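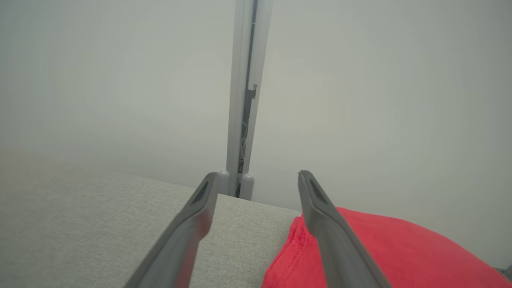 orkska-fold: perception and planning stack for two-arm garment folding

Status: in use on the Elwood bench, August release. Maintainer: Annelore Lindemann.

Contents of this package

orkska-fold is the runtime that sits between the Nunda arm drivers and the policy server. It handles image intake, garment segmentation, grasp proposal, collision checking between the two arms, and execution of fold primitives. It does not train anything. Training code lives in the Ruggiero repository and is versioned separately.

Node layout

intake: synchronizes the head stream and both wrist streams. Messages that miss the sync window are dropped and counted in intake/dropped.
seg: produces one mask per garment. Runs on the head stream only.
edges: finds hems, seams and trim in the wrist streams. Output is a polyline in the wrist frame with a confidence per vertex.
plan: selects a primitive (pin, pinch, drag, lay) for each arm.
guard: rejects any plan that brings the two wrists closer than min_sep.

Configuration

All parameters are in config/fold.yaml. The ones that need attention on a new bench:

min_sep: 200 (mm). Measured between wrist origins. Lower values pass the unit tests and should still not be used with long brackets.
grasp_timeout: 700 (ms). Time allowed from finger close to a valid width reading.
settle: 800 (ms). Wait after a lay before the next mask is requested.
max_retry: 7. After that the primitive is marked failed and both arms go to park.

Wrist views are not undistorted before they reach edges. The calibration files assume raw input. Turning on rectify in the driver shifts every polyline and gives no warning.

Known problems

Printed garments. Lettering and numerals with a contrasting outline are sometimes returned by edges as trim. On a red jersey with white-outlined black print, a fold that crosses a digit leaves a short high-contrast segment at the crease, and plan may rank it above the real hem. Set print_suppress: true to mask the print region before ranking. This costs one extra pass of seg.

Two garments of the same color. seg merges masks that touch. Leave a gap between the work item and anything else on the table.

Cables. A cable lying across the garment splits the mask in two. seg joins the halves again if bridge_gap is set wide enough, otherwise plan treats them as separate items and will try to fold the smaller one.

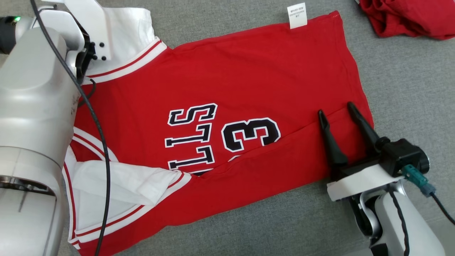 Lindemann's review note on the print_suppress change asks that it stay off by default, on the grounds that it also removes thin stripes in collar and armhole trim, and the pin primitive depends on those. She would accept it as a per-garment flag. The flag is in the branch print-mask and has not been merged.

Running

Start the drivers first, then intake, then the rest in any order. guard must be up before plan will publish. To replay a log without hardware, pass --dry to plan; guard still runs and writes its rejections to guard.log.

Versioning

Message definitions changed with this release. Logs recorded earlier need tools/convert_log before replay.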